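Rillatach Water Quality Project: progress to the end of August

Sampling is on schedule at 20 of the 30 household bores. The remaining bores are on the Nakar side, where the access track is still closed. Nitrate was above the guideline in two bores and both owners have been told in writing.

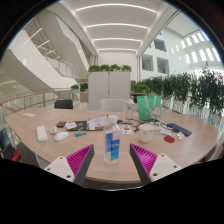
Besteo has finished 159 of the lab analyses and the results are in the project database. Turbidity readings from Magaña Creek are being rechecked — the meter drifted after recalibration. We have spent 60 per cent of the grant. No change to the budget is requested.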